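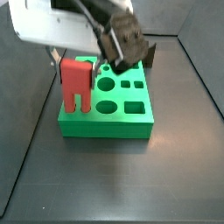 Care and Storage of Shape Sorters and Foam Block Sets

The following guidance is issued by the Padby Toy Lending Library for member families, playgroups and classrooms. It applies to all foam and soft-plastic sorting sets in the collection, including those shelved at the Morrison Street branch. Questions may be directed to Vija Vaher, Collections, at the front desk.

Cleaning the board

Remove every loose piece before cleaning. Turn the board upside down over a trash can and tap the back firmly with an open hand. Crumbs and sand collect in the corners of square and rectangular holes more than in round ones.

Wipe the top and sides with a soft cloth dampened in lukewarm water and a drop of dish soap. For the holes, use a cotton swab or a soft toothbrush. A star-shaped hole should be brushed from the center out toward each point. Do not use bleach, alcohol wipes or scouring pads, and do not place foam items in a dishwasher.

Stand the board on its edge and let it dry overnight. 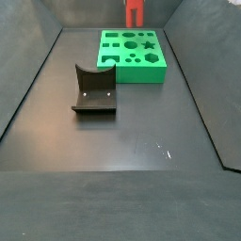
Boards returned damp will be held back from the shelves and the next family on the list will be notified of the delay. Please do not speed the drying with a hair dryer or radiator, as foam may warp and the pieces will no longer fit.

Cleaning the pieces

Wash pieces by hand, a few at a time, in a shallow bowl. Press foam gently between two towels. Do not wring it. Pieces with legs or narrow gaps, such as arches, should be dried standing up so that water does not stay in the gap.

Dark specks on a bright piece are often lint and can be lifted with a strip of masking tape. If a speck does not lift, leave it alone. Picking at foam with a fingernail makes a small mark into a large one.

Fitting pieces without damage

Most of the torn pieces received at the desk are those with two legs. Hold such a piece by its solid upper part, line up both legs with their holes, and lower it straight down. A piece that resists should be lifted out and turned, never pushed with the palm.
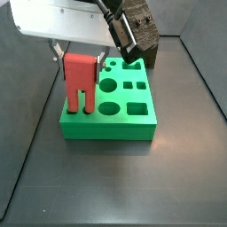

Red two-legged piece held upright above the green board.

Children under three should be supervised at all times during play with small pieces. Work on a plain, dark surface where possible. Bright pieces are easier to find against it at cleanup time.

Storage and return

Store the board flat with nothing stacked on top. Small pieces go in the drawstring bag supplied with the set, and the bag goes in the tray beside the board. Sets should be kept out of direct sun, including the back window of a car.

Check the contents against the card inside the lid before returning. Missing pieces should be written on the card and reported to Ülle Vanags at extension 374. Replacement pieces are ordered each August, and no charge is made for the first piece lost.

Returns are accepted until 5 p.m. on Saturday. Sets left in the outside drop box must be in their trays with the lid taped shut.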